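Skip to content
Search this site Search Go

The Woman Who Will Not Let You Own Eleven Gray Sweaters

1/8/23

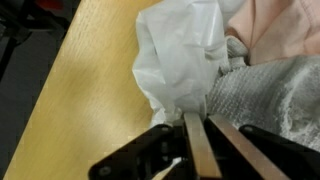

Gray knit and a plastic bag on the sorting table.

Kamonchanok Kaewsai does not want to see your closet. People keep trying to show it to her, she says, the way they show doctors their moles at parties.

"They open the door and stand there," she said. "They want me to gasp. I have seen a lot of closets. It takes a great deal to make me gasp."

What she wants is your knitwear, out of the closet and on a table, where it can no longer hide behind the coats. Kaewsai runs Bamby, a sorting and mending business that occupies two rooms over a shoe repair shop on Inthanon Street. You bring her the woollies you have been avoiding. She sorts them, fixes what can be fixed, bags what should leave and sends the rest home with you, folded in a way you will not be able to copy.

I had brought my own pile, in the spirit of research. It contained more gray than I remembered buying.

"Everyone has gray," she said, lifting a sleeve. "You go to the store to buy something cheerful, and you come home with gray. I don't blame you. I'd like to speak to whoever makes the lighting in those stores."

Before Bamby, Kaewsai spent nine years in the returns department at Jevico, a mail-order clothing company, opening parcels from people who had changed their minds. She describes it as the best education available in human nature, and poorly paid. On a busy December shift she might go through 900 items. Some came back with the tags on and a lipstick mark at the collar. One came back with a sandwich.

"Wrapped," she added, in fairness to the customer.

She learned to tell by touch what a sweater was made of and whether it had been worn to a wedding. She also developed opinions on plastic bags, which she shared with me for longer than I had set aside.

The short version is that a bag is for moving clothes and a terrible place for them to live. People put a sweater in plastic in the spring, tie a knot in the top and feel they have done something responsible. Then they forget the bag, find it two winters later, and are afraid to open it.

"They bring it to me still knotted," she said. "Like it's evidence. I say, you can untie it, it's your cardigan. They say, no, you do it."

For storage she prefers cotton, an old pillowcase if that is what you have, and she will not sell you anything fancier. A rival outfit across town called Histska does sell fancier things, including a cedar-lined box that costs $200. I asked what she thought of the box. She thought about it while turning one of my sweaters inside out to look at the seams.

"It's a nice box," she said.

The sorting itself follows a method, although she winces at the word. Everything goes on the table in one heap. She is firm about the heap. Clients who arrive with neat stacks are asked to knock them over, and some find this upsetting.

"If it's stacked, you've already decided," she said. "You put the good ones on top, and the bad ones get to stay because they're underneath holding everything up. In a heap, they all look terrible. Now we can talk."

From the heap she pulls one piece at a time and makes you say when you last wore it. No date is required. A season will do. She accepts "that cold spring" and "before the dog." She does not accept "I might," which I tried on her 3 times, once with a trip to Norway attached.

"Are you going to Norway?" she asked.

I was not going to Norway. The sweater went into a bag.

Mending is the part she likes. The back room has a chair, a good lamp and a drawer of yarn ends arranged by a system she declined to explain. A moth hole takes her less time than it takes the owner to apologize for it. Elbows are slower. She will match the yarn if you ask, but she would rather not, and she has been known to fill a hole in a sober gray pullover with a small patch of orange and wait to see if anyone says anything.

"One man came back quite angry," she said. "Then he came back with another one and asked for green."

What she won't do is felt, fur, or anything described to her over the phone as "vintage." She also won't tell you that an item sparks anything. If it fits and it's warm, it stays. She finds the rest of the conversation tiring.

Her own closet, which I asked about mainly to be annoying, she was willing to discuss only in outline. It holds up to 2 sweaters per winter coat, she said, and there is one coat. I did the arithmetic and asked which one she'd choose if she had to pick.

"The gray," she said, and had the decency to look away.

I left with four sweaters, one of them repaired at the cuff in a color I would call mustard and she calls yellow. The bagged ones stayed behind to be washed and passed along to the winter clothing drive at the library. On the stairs I met a woman coming up with a knotted bag in each hand, holding them slightly away from her coat.

"Is she nice?" the woman asked.

I said she was fair, and held the door.

Bamby takes clients by appointment. Socks by discussion.

We use cookies to improve your experience on this site. By continuing to browse you agree to our use of cookies. Accept Manage settings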